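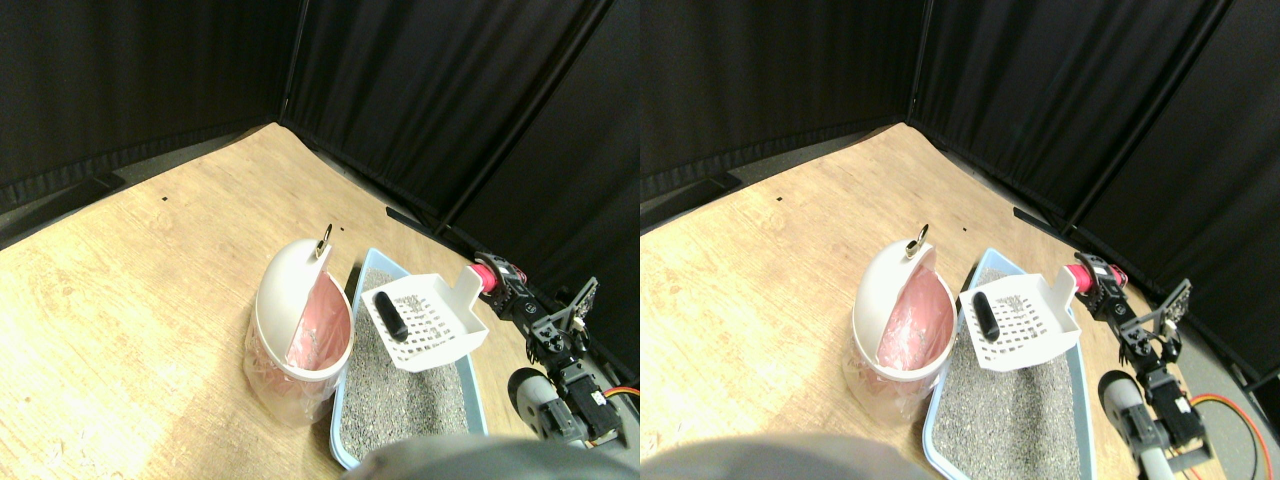
Cat people of Mendoza Street, your Saturday is sorted! The Fluvov pet shop is running a free litter box clinic in its back room, and I got a peek at the setup early this week so I could report back (tough job, I know).

It's the whole daily routine on one table: a light blue tray of gray litter, a slotted white scoop, and a white bin with a pink bag in it right alongside. I've been scooping for two cats since November and I keep my bin across the hall, so you can imagine the trail on my floor. Bin next to tray. Why did I never think of that?

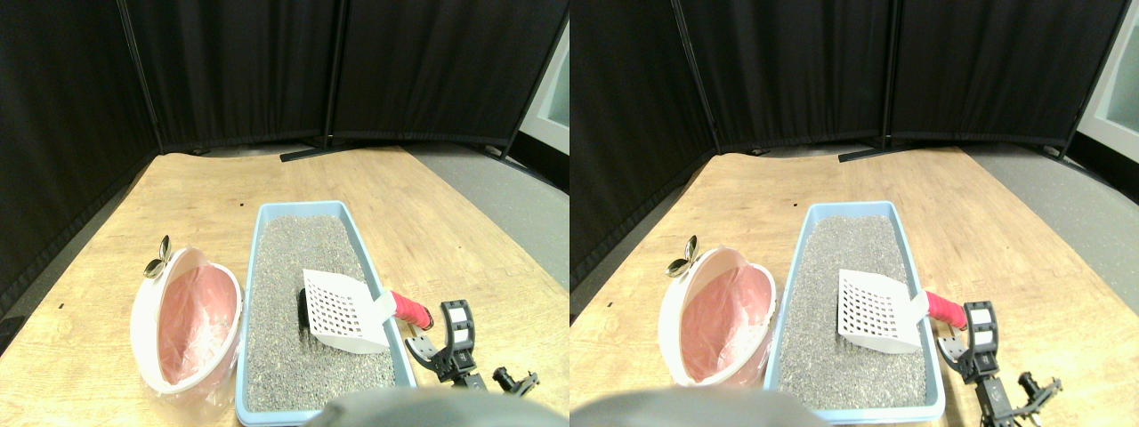 Posted by the Mendoza Street Pet Page editor
11 July 2018

The clinic covers how deep to fill the tray, how often to scoop and when to dump the lot and start over. There's also a bit on bin bags, and I have opinions there. Fold plenty of bag over the rim before you start or it'll slide down the first time something heavy lands in it. I learned that one on a Sunday night with company over.

Bring your questions, the weirder the better. Mine is about my older cat, who digs for what feels like an hour and then goes on the bath mat. Somebody must know what that's about. 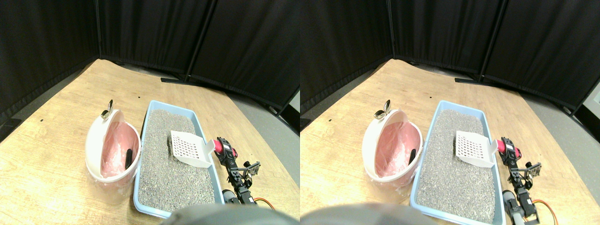
Scoops come up too, and I'm glad, as I've gone through a pile of them. The wide ones with small holes are slow but they catch the little bits, and the ones with big gaps are quick and drop half of what you picked up. I've ended up with one of each hanging by the tray, plus an old one for the garage.

Space is tight back there, so they're taking 51 people and then closing the list. Sign up at the Fluvov counter or call the shop before Friday evening. Doors open at 2, and parking behind the Aradex laundromat is free on weekends. Please leave the cats at home this time! Last year's nail trimming day got pretty loud, and one big orange fellow spent most of it on top of the dog food shelf.

If the list fills up they'll do a second one next month, and I'll post the day as soon as I hear.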